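Kitchen bench notes: recording lettuce-to-plate demonstrations
Flundbridge Workshop Tips
By Marta Kovalchuk
Last revised February 2026

These tips cover leaf handling in a domestic kitchen with a two-arm teleoperated setup. They assume the arms are already calibrated and the recording software is running. For mounting and cable routing, see the separate page by Teodor Voicu.

Choosing and preparing leaves

Use whole outer leaves with a firm rib. Inner leaves curl too tightly and the policy learns to treat them as balls. Separate the head before the session starts and store the leaves between paper towels in a closed box in the refrigerator. Take out a small batch at a time.

Pat each leaf dry before it goes on the counter. Water on the blade makes it stick to the tray, and the operator then compensates with a peeling motion that shows up in the data as noise.

A leaf is good for up to eight episodes. After that the rib bruises and bends at the grip point. Retire it and log the change, since a limp leaf moves differently from a fresh one and you will want to separate the two later.

Gripping

Grip the rib, low down, with the jaws across its thickness. Gripping the blade tears it. Close slowly until the rib stops sliding, then stop. On our arms the closing force is set in the Vetel control panel; we use the lowest setting that holds a leaf through a full lift. 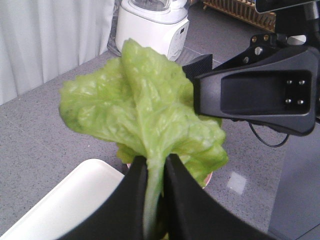 If the second arm is used to steady the blade, bring it in from the side and keep it still once it makes contact. Two arms moving at once on a soft object produce demonstrations that are hard to reproduce – even the same operator will not do it the same way twice. Decide before the session which arm leads and write that in the session header.

Check the wrist view before each batch. A large leaf can hide the plate completely at the top of the lift. This is acceptable for a second or two. If it lasts longer, lower the grip point or turn the wrist so that part of the rim stays in view.

Placing

The leaf goes on the plate flat, rib down the middle, stem end toward the front of the counter. Other orientations are fine as a task, but record them under a separate name. Mixed goals under one label were the main fault in our January set. Of 300 episodes, 66 had to be relabeled by hand.

Release by opening the jaws fully before moving away. A partial opening drags the stem. Pause briefly after release so that the last frames show the leaf at rest with both grippers clear of it.

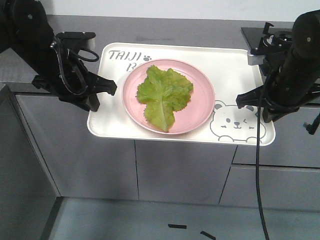 Reading time: 4 min

Setting up the counter

Put the tray down first, then the plate. A tray gives the overhead and side views a clear border against gray stone, and it keeps drips off the counter. Printed trays can be used. Rotate them between batches if the print is strong, or the model may take the lettering as a landmark.

Vary the plate position on purpose. We use 13 start layouts, taken from a list and shuffled by the Rusu script at the beginning of each session. Operators left to choose for themselves will put the plate in the same place almost every time. Some of the layouts have the plate on the tray and some have it beside the tray.

Leave the ordinary appliances where they are. Clearing the kitchen gives clean footage and a policy that fails as soon as somebody leaves a rice cooker out. Move anything that blocks an arm's path, and nothing else.

Lighting and reflections

Polished stone and black glass both throw back ceiling lights. Draw a curtain if direct sun reaches the counter. Lock exposure and white balance on all cameras after the room lights are on. Appliance displays may be lit or unlit, but do not switch them partway through a batch.

Take a reference still of the kitchen at the start of each session, with the arms out of view. It is the quickest way to find out later why two sessions do not match.

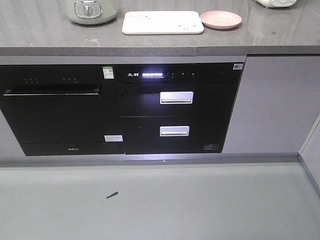
Counter and built-in appliances, arms out of view.

Keeping and discarding episodes

Keep a failed grasp if the operator recovers and finishes the placement. Recoveries are useful and there are never enough of them. Discard the episode if a hand enters the workspace, if the leaf tears through, or if a camera drops out. Mark the reason in the Ralta log using the short codes – free text cannot be filtered.

Do not trim the approach. The path from the rest pose to the first contact belongs in the recording.

Cleaning up

Wipe the finger pads with a damp cloth between leaves and dry them before the next grasp. Dried lettuce juice changes the friction noticeably. At the end of the session, check the screw heads on the pads for trapped scraps. A wooden toothpick clears them without scratching anything.

Wash the plate and tray by hand. Leaves that have been handled by the grippers go in the compost.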